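Course Handout, Unit 6: Paper, Folders and Clips
Rules of Good Practice for Robot Handling of Office Documents
Instructor: Alcides Bedoya
Bring this handout to the lab on Thursday.

1. Purpose of this unit

In the previous units we worked with rigid parts. A rigid part keeps its shape, so a grasp that is correct in the plan is usually correct on the table too. Paper does not give us this comfort. A sheet bends under its own weight, it slides on the sheet below it, and it can be damaged by a force that we would not even notice on a metal block. The clip of a folder brings the opposite problem. It is stiff, it has a spring, and it can pull the fingers away from the planned path.

The rules in this handout come from the laboratory manual of the Sulcombe teaching lab, with some changes that I made for this course. They are not a national or international standard. When you work later in a company, you must read the safety standard which applies there, and these rules do not replace it.

2. Rules before the first motion

2.1 Write the task in one sentence. It must name the object, the part to be touched and the final state. "Handle the folder" is not acceptable. "Open the lever of the clip and stop with the lever held" is acceptable.

2.2 Check the wrist view at the start position. Both fingertips and the part to be touched should be visible at the same time.

2.3 Keep the page away from the path of the fingers. If a finger covers a corner of the page at the start, plan a vertical lift before any sideways motion.
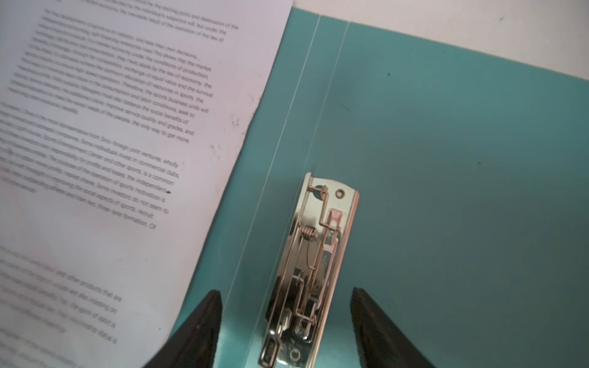 Figure 6.1. Wrist view with the clip between the two fingers. The left finger overlaps a corner of the sheet, so rule 2.3 applies.

2.4 Use only printed pages that may be lost. Do not bring exam papers, contracts or pages with personal data. Please remember that the wrist camera records text, and some of this text can be read later by any person who opens the file.

2.5 Give every run a number. The run sheets of the Avram exercise go up to 930, and a run without a number cannot be used in your report.

3. Rules for the lever and the spring

3.1 Approach the lever near its free end. Close to the hinge the necessary force is larger, and the loops of wire can catch a fingertip.

3.2 Follow the arc of the lever. A straight pull loads the wrist sideways and can turn the whole board. Students often program a straight line because it is simpler, and then they raise the force limit to make it work. This is not allowed. Correct the path first.

3.3 Never let the lever go while the spring is under load. Bring it back under control to a rest position, and then open the fingers.

3.4 No hand goes near the clip while the robot is enabled. If a page must be straightened, press stop, wait until the stop lamp is on, and say "stopped" aloud so that your partner hears it.

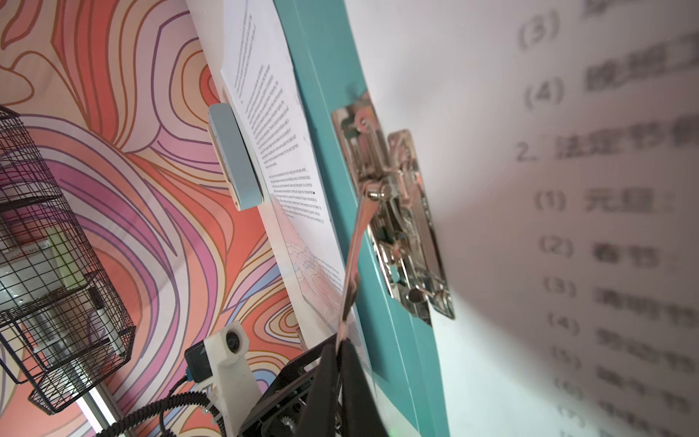
3.5 After three failed attempts on the same lever, end the run and write down the reason. Do not continue with small corrections by hand. In September one group made 26 attempts in one afternoon, and in the end they could not say which change had helped.

4. Rules for holding a sheet

4.1 Grip the sheet with the lowest force that keeps it from sliding. Start from the value in the Mititz gripper table and go up one step at a time.

4.2 Move slowly when a wide side of the sheet faces the direction of travel. Air will bend the page, and the free edge will arrive later than the fingers.

4.3 Do not judge the position of the page from one view only. When a sheet is seen from its edge it gives very little information about its angle, and it may also hide the text or the clip behind it. Use the second camera, or change the wrist angle and look again.
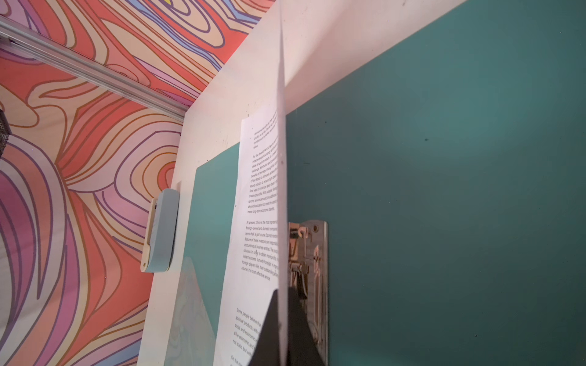
Question from last year's group: If the sheet slips a little but does not fall, must we record the run as a failure?

Record it as "completed with slip" and note the moment when the slip started. A slip is a different result from a drop, and we want to see both in the data.

5. Records

Each group keeps one log in the Bondska folder. Write the run number, the task sentence, the force limit, the result and the initials of the operator. Corrections are made with a single line through the old entry, so that it stays readable. The fingertip pads are inspected every 1,000 cycles, and the person who inspects them signs the log.

Reading for the next unit: chapter 3 of the lab manual, the part on soft stops.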